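Small Home Notes
thread

1/ Many of you asked about the black table, so I will write it in order. I am not a carpenter. I only have a table and I spent many evenings with it.

2/ It is a Vunus, the narrow one, 80 cm wide. I bought it second hand from a family on Mahlangu Street who were moving to a smaller apartment. They also wanted to give me four chairs, but I have already chairs.

3/ The top was almost orange when it came. Very shiny, a thick lacquer, and two white rings from cups. In the daytime it was acceptable. In the evening with the lamp on it looked like a cough candy.

4/ First I tried to save the lacquer. I read the advice with mayonnaise on the rings. I waited one night. The rings stayed and the kitchen smelled like a sandwich.

5/ So, sanding. I did it on the balcony with a small sander from the tool library in Nirnow. You can keep it three days. I started with grit 80, then 120, then 180. Please always go in the direction of the grain. I went across it one time near the corner and I can still find this place with my finger.

6/ A question I got yesterday: can you skip the 120? I skipped it on the under side for a test. The stain showed every scratch. Do not skip it.

7/ After sanding, vacuum, then a cloth just a little damp, then wait until the next day. The water makes the small fibers stand up. One more light pass by hand with the 180 and they are gone.

8/ For the color I used the Merkix stain number 3877. On the can it has a poetic name but in the store they find it only by the number. It is a brown so dark that most people call it black. My sister calls it black. I call it black too, when I am tired.

9/ One coat was a sad brown, like weak coffee. The second coat was much better. I put it with an old T-shirt, long strokes from one end to the other, and I wiped the extra after ten minutes. If you forget to wipe, it becomes sticky and you will have to wait the whole weekend -- I know this from the left leg.

10/ I was asked why I did not use black paint, it would be faster and also cheaper. It is true. But I wanted to keep the wood. With paint you have a black board, and it can be a nice board, but the lines of the wood are closed under it.

11/ These lines are what I like most. They are faint and they run across the whole top, long thin streaks. From the door you see only a dark table. You must come near.

12/
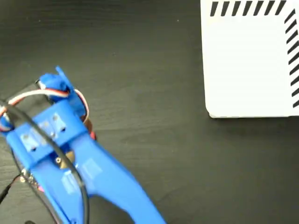

Vol. 2, No. 29
The color changes with the light, so please do not choose your stain from my photo. On some screens it is nearly pure black. Go to the store and ask for the sample stick, and then look at the stick near a window.

13/ Now the bad side, to be fair. A dark table shows everything. Dust, flour, fingers, the hair of the cat. My old light table was dirty in secret. This one tells you immediately.

14/ Cleaning: a dry microfiber cloth in the morning, and in the evening a damp one if we ate there. No spray with silicone. I tried it once and it left clouds that I needed two days to remove.

15/ Over the stain there are three thin coats of hard oil, matte. I let each one dry overnight with the window open. In April this was cold for us, but the smell was stronger than the cold.

16/ The price, for the people who always ask for the price. The stain, oil, sandpaper and gloves together were 97. The table itself was less than this. I did not count my evenings.

17/ Would I do it again? Yes, but I would do the legs first. The legs are boring and I did them last, without patience, and it is visible if you sit on the floor.

18/ Somebody wrote that a black table makes a small room smaller. In my room I don't feel it. The walls are light and the lamp hangs low, so the table is like a quiet place in the middle. Maybe with dark walls it is different.

19/ Next is the shelf in the hall. It has the same orange lacquer. I still have half a can of 3877, and Monday the sander is free again.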